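Home | Topics | Ask | Members | Log in

Skellov Community Help > Home and Storage > Small Spaces

Print this page | E-mail this page

How do I keep a table from turning into the place where everything lives?

Posted by mudaliar_flat

I share a small apartment and we have one table that gets used for everything. It has a nice cloth on it, white with fruit printed all over, and I would like to see the cloth again. Right now the table holds tissues, snacks, a tin, a basket of cleaning bits and whatever bags came home that week. We eat there when there is space, otherwise on the couch.

I have tidied it properly twice since August. Both times it was back to the same state by the next Saturday. My roommate says the problem is that we own too much. I don't think we do. I think the things have no other place to go, so they go there. There is no pantry and only one closet, which is full of coats and a vacuum.

What I have already tried:

- A tray in the middle. It filled up and then things went around the tray.
- A shelf over the door. Too high, so we only put things there that we never want again.
- A Ridamo rolling cart. It was too wide for the gap by the fridge and I returned it.

I can spend up to 20 dollars, and I can't drill into the walls because of the lease. I would like something that both of us will keep doing without reminders. Here is what is there today.

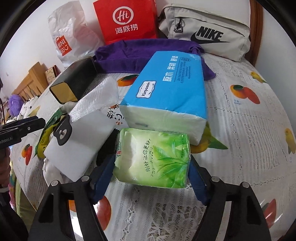

Tissues are the worst of it. We buy them in big packages when they are on sale and then also pick up pocket packs, and both kinds end up in the same spot. There is a small green and white pack right in front of the large blue package, and I could not tell you which of us bought it or why it was needed with that much tissue already in the house. The bags along the wall are the second problem. One is from Miniso, one is the red one with "Hi" in the ring, and then the Nike bag, which gets put down there every time somebody walks in. I don't want to throw out good bags. I also don't want to look at them while I eat.

The basket is supposed to be for cleaning things and small cloths. It is soft sided and easy to carry, and I like it, but it gets used for anything that fits. The tall tin stays on the table because we use it every day. Snacks get dropped next to it one at a time until there is a pile.

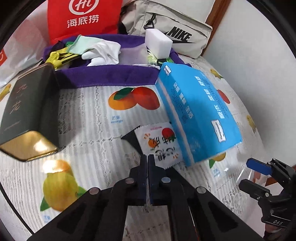
So my main questions are whether to sort by type or by how often we use things, and what people do with bags when there is no closet space. I have read the pinned thread on small kitchens but most of it assumes you have cabinets to work with. If the answer is just "buy less," I understand, but please say what you would stop buying first.

Posted by desitance

Sort by how often you use things. Sorting by type is fine for a stockroom, but at home it means the pack you open today sits in the same place as the one you will open in two months, and you end up storing both on the table.

This is how I would do it in your apartment.

Take everything off the table and put it on a bed or the floor. Wash the cloth while it is off. Only put back what you used in the last 2 days. From your list I would guess that is the tin and one package of tissues. Everything else needs a spot somewhere else before it comes back in.

Large tissue packages can go under a bed or on top of the closet. They are light and it doesn't hurt them to be squashed a little. Keep one open in the room where you eat and don't bring out another until that one is finished. Pocket packs should go straight into coats and bags when you get home from the store. You already have a closet full of coats, so put a pack in each one and that takes care of most of them.

For bags, pick the biggest strong one and put the others inside it, folded flat. Hang it on the inside of the closet door with an over-the-door hook. Those don't need drilling and cost well under your limit. When the big bag is full, the next one that comes in means one goes out. The sports bag is different because it gets used. Give that its own hook by the front door.

Snacks need a container with a lid. A shoe box works. Single packets spread out because there is no edge to stop them. Keep the box on the counter or on top of the fridge, and move it if you find yourselves carrying it to the table and leaving it.

Move the cleaning basket to the bathroom or under the sink. As long as it is on the table people will treat it as a general basket. Leave some room in it, or things will get balanced on the rim.

You asked what to stop buying first. Pocket tissues. After that, anything bought only because it was on sale while you still have one unopened.

Posted by two_left_mitts

Put the table against a different wall. Ours was the first flat surface inside the door and everything landed on it. We moved it and put a stool by the door instead. Now the stuff lands on the stool, but it only holds so much.

Posted by ridgeline44

I mostly agree with the long reply but I would not put tissues under the bed if your floor gets damp. Ours did and we had to throw out a whole package. Top of the closet is better.

Also, a plain cloth shows clutter more than a busy one. We switched and cleared the table more often after that. Might be worth trying before you spend the 20 dollars.

Replies to this topic are closed after 10 weeks without a new post.

Contact Skellov Community Help | Copyright Skellov | Terms | Back to top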